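2026-04-18, finishing room, Temham

Oil test, second round. Picking up from January, when the first set of boards went yellow on us and we blamed the lamp. Wasn't the lamp. Found the old can behind the paint shelf and the label says it's the warm tint, so everything in the January notes about "ambering" is worthless. Crossed it out in the binder.

New set: 5 offcuts of pine from the Droston order, planed one face, sanded to 120 then 180. Skipped 240, last time it just closed the surface up and the oil sat on top like syrup. Wiped down with a dry rag only. Numbered on the back in pencil this time, not marker (marker bled thru on two of them).

Board 1 - bare, control
Board 2 - Faneo clear, one coat
Board 3 - Faneo clear, two coats
Board 4 - soap finish, thin
Board 5 - Faneo with a bit of white in it, one coat

Coat one on at lunch. Left it 40 minutes then buffed off. Should have been less, the stuff was getting grabby at the ends and I had to go back with a damp pad of oil to loosen it. Note for next time: set the timer, don't trust the radio.

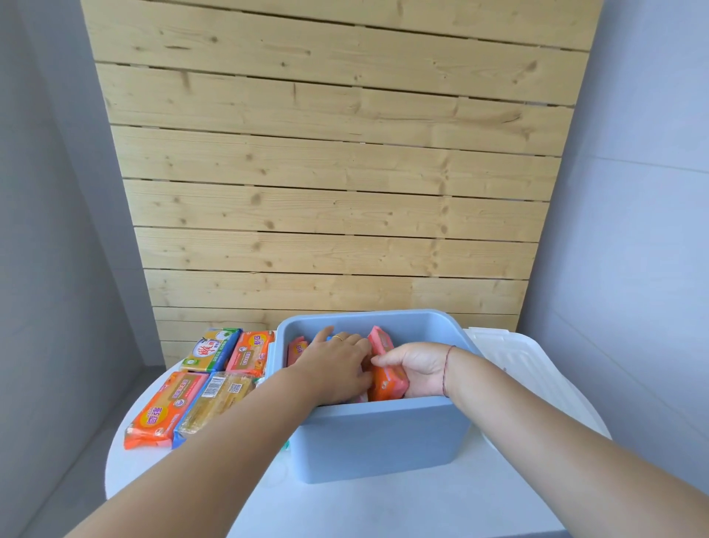 Knots are what I keep going back and forth on. The clear oil pulls them out a lot darker than the wood around them, and on a small sample that looks nice, one knot, very pretty. On a whole wall I'm less sure. Look at the pale boards behind the round table, all those little brown knots and streaks on every plank, and then imagine each one two shades darker. Busy. The thin dark gaps between the boards give you plenty of line already. So for the Bühler job I'm leaning to board 5, the white knocks the contrast back without looking like paint. Soap is close behind but it'll need redoing and they won't do it.

Resin: two knots on board 3 wept a little under the second coat. Tiny beads, tacky. Scraped and wiped with spirits, will see if they come back. If they do we spot seal before oiling, on the whole lot, and thats another day of labor that isn't in the quote.

Coverage. Used 115 ml on the test pieces including what went into the rags, which is way too much to scale from. Need a proper number off a full length board. Do that before ordering.

Rags are outside on the rail, spread flat. NOT in the bin. Please leave them there.

To do
- second coat on 3 was early, redo on a fresh piece
- scratch test after 4 days, coin and fingernail
- half of each board under cardboard in the south window
- ask Droston if the next batch is the same kiln run
- order more pads, we're down to the bald ones

Temham Joinery shop notes | questions to the bench office | © Temham Joinery | Back to top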